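13 May 2019

Two evenings with the budget sheet and I think we have a plan! I started out wanting everything at once – two arms, a spare gripper, the force sensor, new mounts – and I've talked myself down to something we can really afford and still be thrilled with.

Most of today went on kitchen runs in the simulator. I like doing the shopping this way. Every object we load on that marble counter is a question about what we'd have to buy, and it costs me nothing but a slow laptop and a pot of tea. The spray bottle was my favorite. It has a neck under an orange-brown trigger head, and two fingers close in on the neck nicely, so the plain two-finger gripper stays on the list. I'd been ready to pay for the three-finger one from Hodum. That alone frees up enough for a decent table mount.

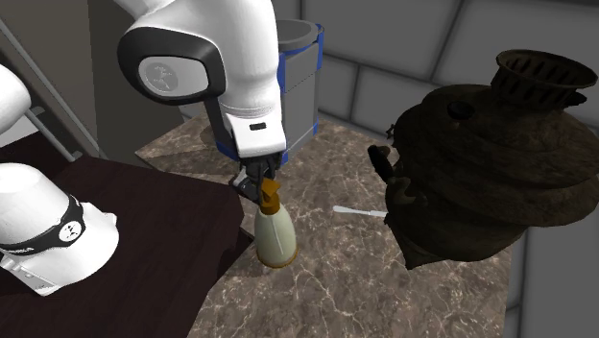 Imtiaz Kanagaratnam wrote back that I should stop pricing arms and start pricing fingertips, because the pads wear out long before any joint does and he has never seen a first-year budget with enough of them in it. He wants 26 pairs on the order. I had put down four. We settled on 15 and a promise to look again in January, and I moved the money over from the carrying case, which was silly anyway.

So the sheet now looks like this, give or take my handwriting:

- Arm: one, from Ralus. Still waiting on the written quote, and I won't put in a number until it comes. Ashraful Bepari is chasing them and thinks the controller is included. Please let it be included!
- Fingertip pads: 15 pairs from Gamage, $391 for the lot with shipping.
- Wrist camera: I went back and forth on this all afternoon. Dallari has a small one for $180 and I'd nearly crossed it off, then I spent an hour looking at views from right down by the fingers. Thin, flat, see-through things are hard to judge from across the counter, and up close I could at least tell which way the top edge was slanting, even with the middle finger blocking the lower part. It's back on, and I'm very happy about it.

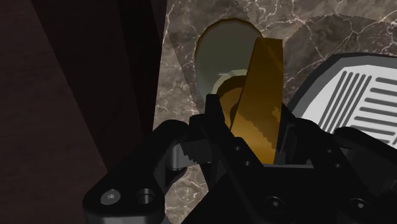 - Bolts, cable ties, a proper set of hex keys: petty cash. I keep forgetting the hex keys. Write them in pen.
- Second arm: next year. It hurts a bit, but one arm we use every day will teach us plenty.

Tomorrow I need to measure the doorway and ask Ashraful if the bench can be bolted to the floor. I also want to try some heavier objects in the simulator before the quote arrives, so I know what payload to ask for. I can't wait for this thing to show up in a box.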